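Postdoctoral Researcher, Robot Manipulation of Transparent Objects
Farnach Laboratory, Staniforth
Reference: 2329

The Lurach project studies how policies trained from wrist-camera views cope with clear plastic, where depth sensing is unreliable.

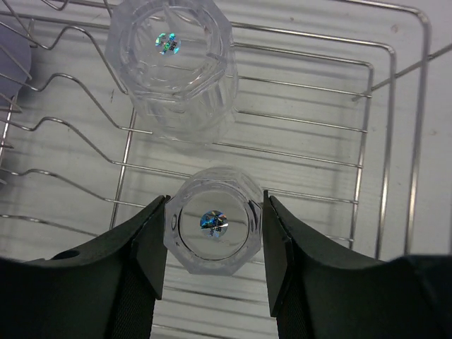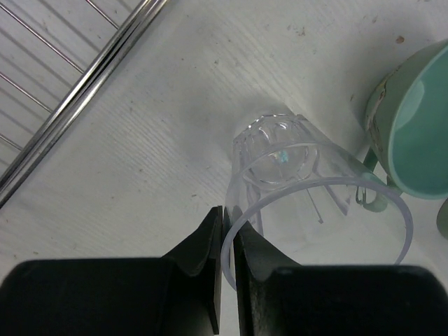 Clear plastic cups at the gripper, with a metal rack in view.

Our current dataset holds 439 demonstrations, of which 167 are reserved for testing. The postholder will compare grasp-point prediction with and without depth input, and write up the results for publication.

Essential: a PhD in robotics, computer vision or a related field; sound Python; experience of running trials on a physical arm. Knowledge of Pramidden, our in-house labelling tool, is not required.

The post is full time for two years, starting in July. Send a CV and a one-page statement, quoting the reference, to the Farnach recruitment office. Closing date: 23 January 2023.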